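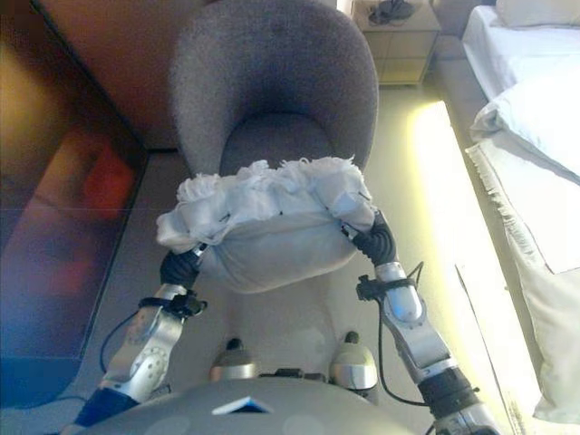
White cloth, fluffy end up.

OK, a thread on the new Putetti ladder ratings. Brodia put out the season numbers and my feed is full of people congratulating each other. I've read the post three times and I have questions.

First, the claim. Brodia says the new rating "reflects true skill" after 20 matches. Twenty! In a card game where you can mulligan once and still sit there with a hand full of six-drops. I've lost more than 20 in a row to bad draws and I'm a decent player. (Decent. Don't look me up.)

They say they tested it on 306 players. Which 306? If those are the people who signed up for the beta ladder, they're people who already play every night and own every card. Try it on the guy at my shop who turns up twice a month with a borrowed deck.

Then there's the decay rule. Skip two weeks and your rating drops. I asked in the official chat what skill I lose by going to my sister's for the holidays and got a thumbs up emoji.

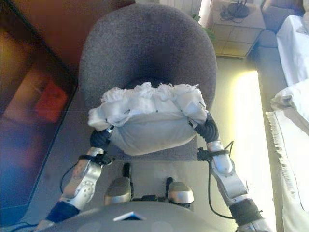
The part of the ladder that really bugs me is who runs it. Brodia prints the cards, bans the cards, writes the rating formula and hands out the invites for the January finals. If the company wants us to trust the number, it could publish the formula. So far it has published a logo for the formula.

Someone will bring up Ildikó Veres, so let's do Ildikó Veres. She finished the season on 2447, top of the ladder, and she's great. I've watched her matches from the Nzioka Open and her endgame is scary good. She was also great under the old system. A rating that puts the best player first has passed the easiest test there is.

What I'd want to see is the middle. Does a 1600 beat a 1500 as often as the math says? Brodia has every match logged. One chart would do it. No chart.

Also nobody at Brodia wants to talk about Rurnari decks. Half the people who shot up this season were on Rurnari before the ban. Their rating stayed, the deck went away. So is that true skill, or true skill at owning four copies of one card?

A few replies say "just play more and it evens out." How many more? One person told me 200 matches a season. I have a job. At my pace I'd get a reliable rating sometime after they've replaced the system again.

And yes, I know the old points were bad too. You got points for showing up, and I showed up a lot, so I did fine. I'm not asking for those back. I'd take the new one if they dropped the decay, reset people after a big ban and showed their work.

To the person asking if I'm salty because I finished just under the invite line: a little. I was also complaining about this back when I was over it, scroll down.

Muting this for tonight, we've got casual at the shop and I'm bringing the goblins.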